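Athina Stergiou
4th February

1/ I promised a few of you a proper thread on how we've been gathering demonstrations for Lurlow, our two-armed sorting project, and then I went quiet for most of the winter (sorry!). Get a cup of something, I'm going to ramble.

♡ 46 ↻ 9

2/ Everything I'm talking about is in simulation for now. We do have real arms over at Sivthorpe, but the simulated table is where I spend my evenings, and I've grown very fond of it. I drive both arms by hand with a pair of controllers, the software we call Skastel records the lot, and each finished run goes into the pile.

♡ 31 ↻ 2

3/ The pile stands at 129 keepers. The goal for this task is 400, so yes, I have a way to go, and yes, my thumbs already have opinions about it. I threw out a good many early ones where I was still learning to drive and the arms wandered around like they'd lost their keys.

♡ 58 ↻ 4

4/ Somebody asked last time whether it isn't better to keep the wobbly ones. Some of them, I think so! A run where I miss a grasp, back off and try again is lovely material. A run where I stop for half a minute to answer the door teaches the policy to stand still, and we had a whole batch of that in May. It learned standing still beautifully.

♡ 112 ↻ 17

5/ What I do now is talk myself through the run before I press record. Which arm goes first, which bin, where the other arm waits. It sounds fussy, but if I'm undecided the arms are undecided too, and you can see it plain as day on the playback.

♡ 40 ↻ 3

6/ The starting positions get shuffled every time. Cube, clips and bins all move a little, and the bins get turned a few degrees as well. Tosh (our first trained policy, named after my aunt's old terrier) had only ever met bins sitting dead square, and a slightly crooked one was enough to send it reaching for the rim.

♡ 67 ↻ 8

7/ The clips are the part I fuss over most. A cube is a kind thing to pick up, you come straight down and there it is. A thin flat clip wants the fingers lined up just so, and when two of them lie close together it's very easy to nudge the neighbor on the way in. I now do 4 clip runs for every plain cube run, and I'd suggest it to anybody starting out.

♡ 53 ↻ 6

8/ And please label as you go! I left roughly 300 old clips of video (the other sort of clip, I know, I know) without a single note on them, thinking I'd surely remember. One line per run is plenty: what moved, which hand, anything odd.

♡ 89 ↻ 14

9/ One of the layouts, with the teal-side gripper down in its bin and nothing in its fingers, and the orange cube out in the middle with the clips just in front.

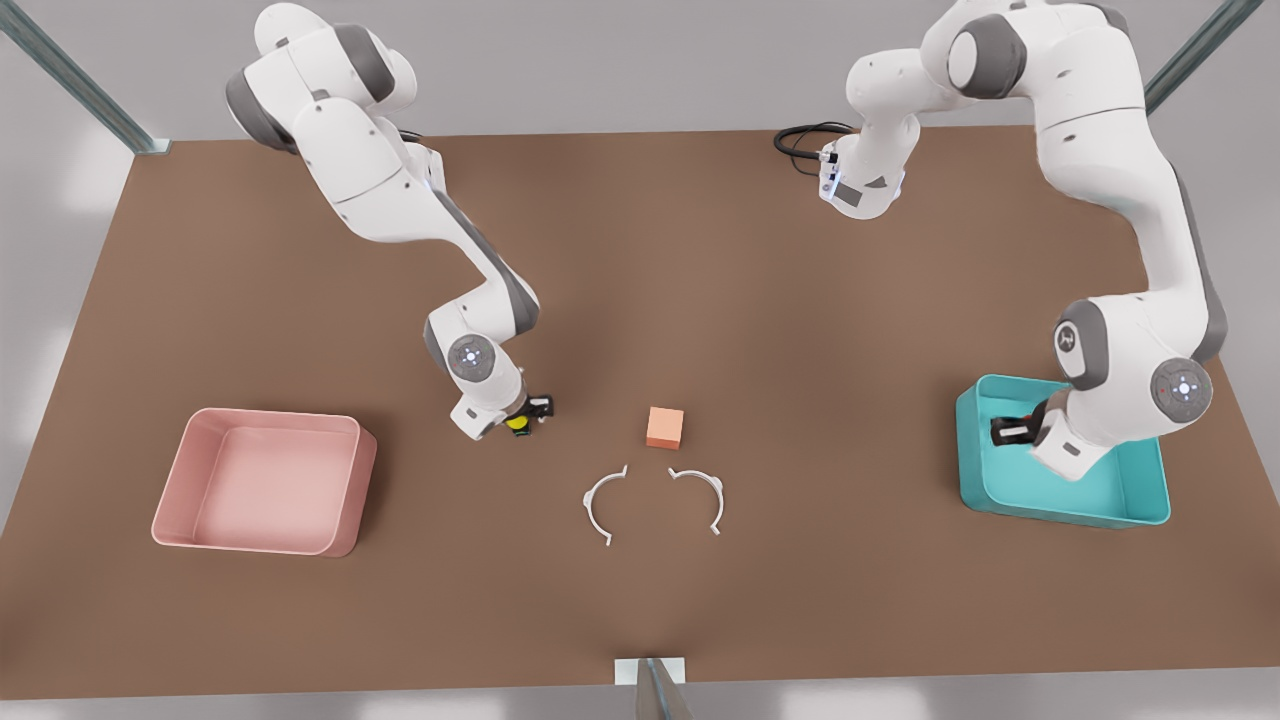 10/ Next up is handing things from one arm to the other, which I've been putting off. If you've recorded handovers and have a trick for keeping both wrists comfortable, I'd dearly love to hear it.

♡ 38 ↻ 5 12 replies

Back to top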